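Setting up the desk after the Sisik scheduler goes live

Order entry now runs by itself, so your job at the desk is checking what it flags.

1. Log in at shift start and open the Jurnitz queue.
2. Clear held orders first – the oldest should never wait more than 20 minutes.
3. If an order fails twice, key it by hand and note code 107.
4. Keep the power adapters and cables away from the desk edge.

Typing work drops, phone work goes up. Swap seats every 2 hours.

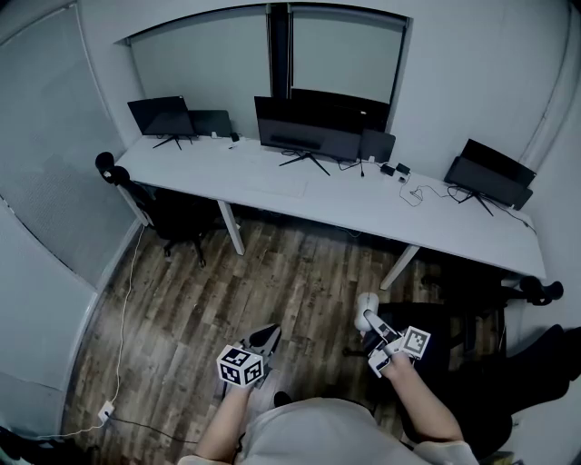
Posted by M. Mancuso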